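Give Lunch Its Hour Back

By Yolanda Prieto
Wednesday, August 30, 2023

Most places I have worked had a lunch break on paper and no lunch break in practice. I think the fixed, shared lunch hour should come back, with real plates and a closed phone line, and I think it would cost less than people fear.

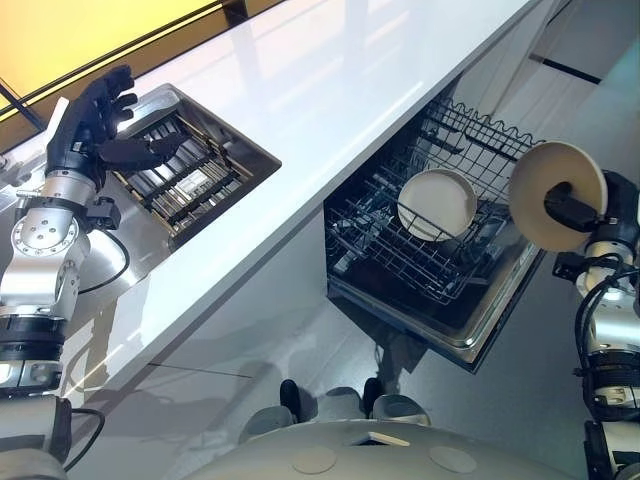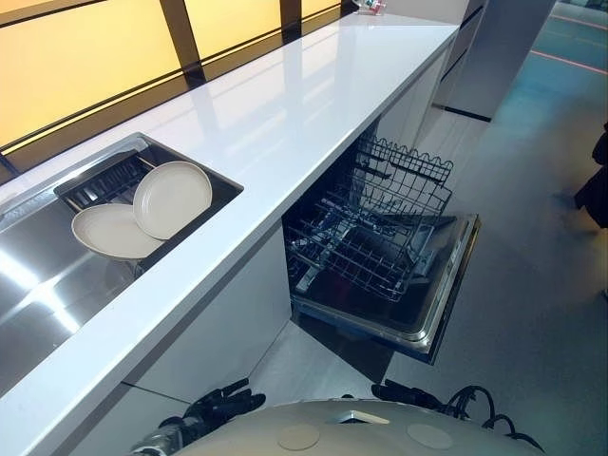
Helteck Staff Association, Working Hours Group

My first full-time job was in the billing office of a company called Endska, which sold parts for commercial refrigeration. At noon a bell rang. It was the same bell that rang on the warehouse floor, and it rang for us too, because the two buildings were on one circuit and splitting them would have cost money. When it rang, everyone stood up. The phones went to a recording. At one o'clock the bell rang again and we went back.

I was 22 and I found this insulting. I wanted to eat at one-thirty if I was hungry at one-thirty, and I wanted to leave early on the days I skipped eating. A few years later I got exactly that. I moved to a firm with flexible breaks, where you took your lunch when your work allowed. In the first month I took it when I pleased. By the end of the first year my work no longer allowed it, and I was eating crackers over a keyboard like everyone else in the row.

I don't blame a particular manager for that. I was never told to work through lunch. What happened was simpler. If lunch can be at any time, then any time is also a fine time for a meeting. Someone puts a call on the calendar at noon, and you accept, and plan to eat at one. Someone else, who planned to eat at noon, puts a call at one. Each of these requests is reasonable. By three you have a headache and a granola bar.

A break that belongs to one person has to be defended by that one person, every day, against people who mean no harm. Most of us will not do that for long. It feels petty to turn down a colleague over a sandwich. A break that belongs to the whole building needs no defending. You can't schedule a call with someone at noon if you are also at lunch, and so is the person who would have set up the call.

Last winter our group asked the 780 people on the Helteck payroll how long they had stopped for lunch on their most recent working day. We got 632 answers, which is a lot for a survey with no prize attached. The break in our contract is 60 minutes. The middle answer was 12. I had expected something like half an hour and was ready to write a mild sort of essay about it.

The written comments were more useful than the number. People in the sales office said they ate while reading email and didn't count it as a break or as work. Two people in the lab said they ate in their cars, in December, with the engine on. One wrote that she had not known until she read the question that the hour was in her contract. She had been here for years.

There are good arguments on the other side and I'll go through the ones I hear most.

The first is that people like to choose. Emiliano Arroyo, who sits across from me in purchasing, eats at his desk in a few minutes and leaves early to pick up his son. He told me that if I take this away from him he will never speak to me again, and I believe he half means it. His case is a real one. Parents, people with long drives, and people who care for someone at home often need the time at the end of the day more than they need it in the middle. I would write that into any new rule. Anyone who wants to trade part of the hour for an earlier finish should be able to, in writing, and should get the earlier finish every day it is owed.

What I notice, though, is that very few people have Emiliano's deal. He skips lunch and leaves early. Most of the people who answered us skip lunch and leave at the regular time, or after it. They have given up one thing and have received nothing in return. When we call that flexibility we are using a nice word for a loss.

The second argument is about customers. Somebody calls at twelve-fifteen and gets a recording, and perhaps they call a competitor. I took this seriously enough to ask Lauri Koivisto, who ran the order desk for a long time before he retired. He said that in the years when the desk closed at noon, customers knew it closed at noon and called at one. He couldn't remember losing an order over it. He could remember several orders typed wrong by people who were eating soup. His memory is not proof of anything, but I notice that dentists, banks in small towns and the county office where I renew my license all close for lunch, and I have never gone looking for another county.

If the phones must be answered, they can be answered in two shifts. Half the desk goes at noon and half at one, the same halves every week, and the line between them is kept. What doesn't work is leaving it to each person to find a gap.

The third argument is the one I have most sympathy for, and it comes from people who find lunch with colleagues tiring. They spend all morning talking and want one quiet hour. A shared hour sounds to them like another meeting, with chewing. I'm a bit like this myself. But a shared hour does not have to mean a shared table. At Endska, one man walked around the parking lot with a radio every noon for as long as I worked there, and another slept. The bell set the time. It had nothing to say about what you did with it. If anything, the quiet people are better off when everyone stops together, because the office behind them is silent and no one comes looking.

I said real plates at the start and I should explain that, since it gets the most laughs when I bring it up.

When a company wants people to eat quickly, it doesn't have to say so. It can stock the kitchen with paper cups and plastic forks, put in one microwave, and leave out the chairs. I visited a supplier's building two years ago, in the Ticona business park, that had a beautiful lobby and a lunch area made up of a high shelf along a wall. You could stand at it. The people who worked there had understood the message and went back to their desks.

A plate slows a person down. You have to sit somewhere to use it, and you need a table under it. Then you have to wash it, and while you wash it you are standing next to someone who is waiting for the sink, and you say something to them. I have learned more about how this company works at a sink than I ever did in the Monday briefing. It was at a sink that I found out why the Plastelen shipments always came in a day late, which purchasing had been trying to solve with a spreadsheet. The person who knew the answer worked in receiving and had never been asked.

I don't want to push that point too far. There is a kind of article that says lunch is good because it makes people share ideas and so makes the firm richer. Maybe it does. I'd rather not hang the case on it. If we defend lunch because it helps the work, then on the first day someone shows that it doesn't help the work, we'll have no reason left to eat. The hour is in the contract. It is unpaid. It is ours in the same way that the evening is ours, and we don't ask the evening to show results.

Reiko Higuchi, who has been on this group longer than I have, disagrees with me here. She thinks we should use every argument we have, including the ones about output, because those are the ones that get read upstairs. She is probably the better politician. I've left the shipment story in partly for her.

She and I do agree on what to ask for. We want noon to one blocked on the company calendar, so that a meeting can't be placed there without the approval of every person invited. We want the phone desk split into two fixed shifts. We want the trade for an earlier finish put in writing for those who want it. And we want enough chairs and dishes in each kitchen for the people on that floor, which Định Đặng in accounts has priced for us. His figure came in below what the company spends on paper goods in a year, though he asked me to add that dishes break and that he has not included soap.

The objection left over is habit. Plenty of people under 35 have never worked anywhere with a lunch hour and don't feel the lack of it. One of them told me that he wouldn't know what to do with that much time in the middle of the day. I told him he could walk around the parking lot. He said it was hot out there, and he had a point, so I would add some shade to the list if I thought we could get it.

The management side has agreed to look at the calendar block first, as a trial on two floors. If yours is one of them, please turn down the noon invitations that come in anyway. Some will be from me, set up months ago and repeating, and I haven't found them all yet.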